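Descaling an Electric Kettle

Hard water leaves a chalky crust on the bottom and walls of a kettle. It slows the boil and puts white flakes in your tea. If your tap water is hard, plan on doing this once a month. With soft water, two or three times a year is enough.

Unplug the kettle and let it cool. Empty it. Fill it halfway with equal parts white vinegar and cold water, plug it in and bring it to a boil. Switch it off, unplug it again and leave it alone for 30 minutes. Open a window if the smell bothers you.

Pour the vinegar out and look inside. Thin scale will be gone. Thick scale will have gone soft and can be wiped away with a sponge on a wooden spoon handle. Don't use steel wool, even on a steel interior. Rinse, fill with plain water, boil, and throw that water out. Do it a second time if you still smell vinegar.
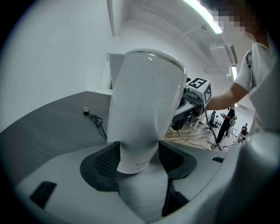

The outside needs less work. Wipe a white kettle with a damp cloth and a drop of dish soap, then go over it with a dry one, or the drips will show as gray streaks. Baking soda on a wet fingertip takes off tea stains. Go easy near any printing, which rubs away sooner than you would think. Never put the kettle under the faucet or in the sink, and keep the plug and cord well back from the wet part of the counter.

The spout gets missed. Scale collects on the inside of the lip and behind the filter, if there is one. An old toothbrush dipped in vinegar reaches both.

Citric acid works as well as vinegar and has no smell. Use two tablespoons to a quart of water and follow the same steps.

Reader Tadhg Mulligan writes that he empties his kettle every night and now descales half as often. Worth trying.

Updated August 16, 2024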